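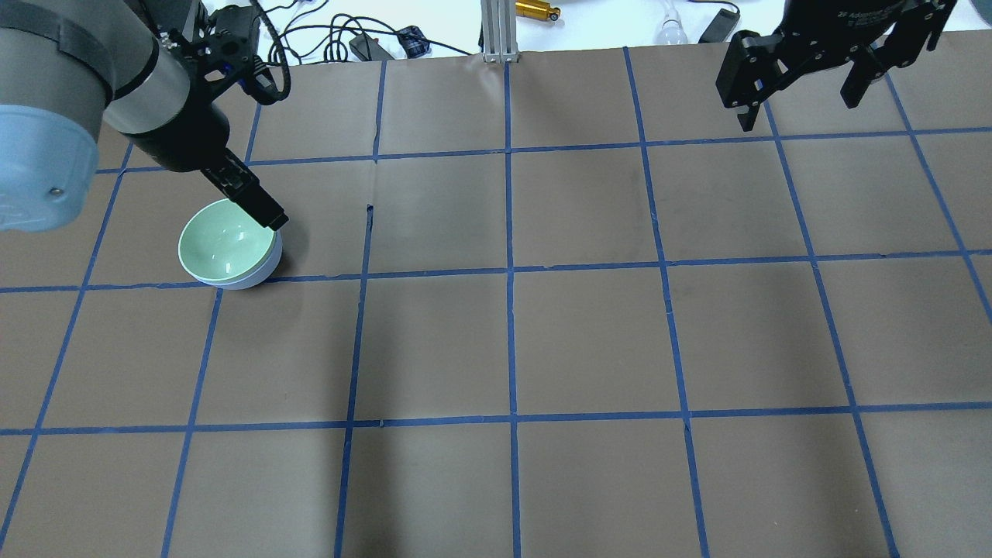 The Big Table, Undwood workshop, October

Quick page, more words than usual, sorry, typed between other things. Same table as always, new top. If you only want the how-to skip down to Tape.

What it is: plain brown kraft paper on the big table, blue painter's tape on top in a grid. Three long strips running across, seven going the other way. Makes squares. Squareish. Some are squarer than others and I'm leaving them.

What it's for: the Malik lot. 2,501 pieces of kitchen stuff, bowls mostly, then cups, lids, odd saucers, all going through here before the shelves get built. Every piece gets a square, gets looked at, gets a number, moves on. Before the grid we had heaps. Heaps drift. You put down a cup and come back and it belongs to somebody else's heap. Mirjana Kolev lost a whole afternoon in the spring to two heaps that met in the middle of the table.

PAPER

Kraft, smooth side up. Rough side grabs the tape too hard and then the paper tears when you lift a strip to move it. Found that out on the old small table, you don't need to.

Bought a 700 foot roll from Vinel, split with the framing people downstairs. It is too much paper. It lives standing up behind the door with a belt round it and I would call that a solved problem.

Cut it long. Longer than you think – it wants to curl at the ends and if there's spare you can fold it under. Roll it out the night before with books on the corners, in the morning it's flat enough. We didn't bother with glue. Tape on the underside, short bits, every arm's length.

Light brown is also just nice to look at things on. White paper shouts, and you end up judging the white things against it and getting grumpy. On brown everything looks like itself. Chips show. Hairlines show if you get down low with the lamp off to one side.

TAPE

Blue painter's tape. We used 210 feet of it including the mistakes.

Long lines first. Two people, one at each end, pull it tight in the air over the table, lower it, press from the middle outwards. If you press from one end you get wrinkles. We have wrinkles. We pressed from one end on at least a couple, in a rush, people wanted lunch.

Then the cross lines over the top. Snap a chalk line if you have one, we have one but not that anyone could find, so: yardstick, pencil ticks on both long edges, join the ticks. Pencil comes off kraft OK with a soft eraser but it leaves a shine, so small ticks.

Tear vs cut. Cut. Torn ends stick up. There's a little flap on the third line going back that I keep meaning to press down, and every time I pass I press it and every time it gets up again. Somebody put a knife in the tape drawer please.

Gaps – where one strip ran out and the next started, leave them, the eye fills it in. Don't patch with a short piece, it makes a ridge and a cup set on a ridge rocks and sounds cracked when it isnt.

And don't make the squares too small. First go at this was on the Rernutow job, tiny squares, very proud of it, and then the first big mixing bowl came out of the box and sat across four of them like a cow. Measure your biggest ordinary thing, add a hand all the way round, that's your square. The really big stuff goes on the floor on a blanket anyway.

HOW IT WORKS, ROUGHLY

Letters down the side, numbers along the long edge, in your head or on a card. We don't write on the paper, it gets changed too often. Card hangs on the wall by the light switch. So "B4" is a place, and you can shout it across the room, and whoever has the notebook writes B4 and what it is.

One thing per square. A cup and saucer count as one thing if they arrived together. A lid without a pot is its own thing and gets its own square and a sad face in the notebook.

Fill from the far side towards you. Otherwise you're leaning over stuff with your sleeves. Sleeves have broken more here than hands have.
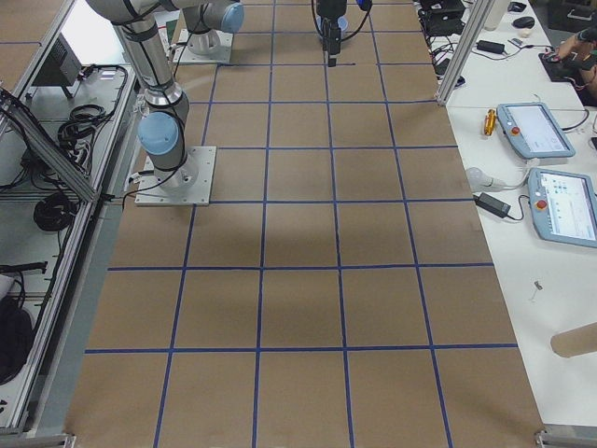 Clearing down goes the other way, near side first, back into the boxes in the same order they'll be wanted out. When a batch is done the whole middle and the front edge should be bare before the next box is opened. No leftovers. A leftover always turns into a mystery, and then there's a note on it, and then the note gets lost.

Wipe? You can't really wipe paper. Soft brush, the wide one, short strokes along the lines and not over them or you lift the tape edges. Crumbs of old newspaper packing are the worst, they get into the tape edges and sit there looking like dirt.

A look from higher up is useful now and then, get on the step. The lines read much better from above and you notice straight away when something is sitting over a line. From where you stand at the front the far squares look about half the size and you start putting things down crooked to match.

WHAT WENT WRONG SO FAR

Drinks. No drinks on the table. One ring already on the old sheet, perfect circle, mine.

Box cutter used on the table top. Went through the paper and met the wood. Cut on the side bench. I mean it this time.

Packing tape on top of the blue tape, to hold it down "better". It holds it down forever. Don't.

Somebody (not naming) counted the rows from the wrong side for a whole box and we had to renumber 72 entries. Letters start at the door side. Door side. It's on the card now in capitals.

LIGHT

Overheads are fine for sorting. For checking glaze you want them off and the one lamp low. Afternoon is no good on that table, too many things glare at once, so checking happens before eleven and boxing up after. If you come to help in the afternoon you will be boxing up, bring gloves, the newspaper turns your hands grey.

THINGS PEOPLE ASKED

Does the tape leave marks? Not on the kraft if you pull it slow and flat. On bare wood, left a few weeks, yes a bit.

Why not buy a cutting mat with a grid on. Because the table is big and those cost a fortune at that size, and the squares are the wrong size, and I like blue.

How long does a sheet last. Depends how much sliding goes on. Lift, don't slide! A good one does several weeks. The last one got thin in the near corner where everybody puts things down first.

Can we borrow the idea. Yes obviously, it's tape.

Can we borrow the roll. Also yes, please, take a lot.

NEXT

More cups than bowls in the coming boxes, so probably two small things to a square, front and back, if Mirjana agrees. She hasn't yet. Shelves from the Malik end still waiting on brackets. Will add to this page when there's something to add, and fix teh spelling when the table's clear.

Boxes start at nine, side door, mind the step.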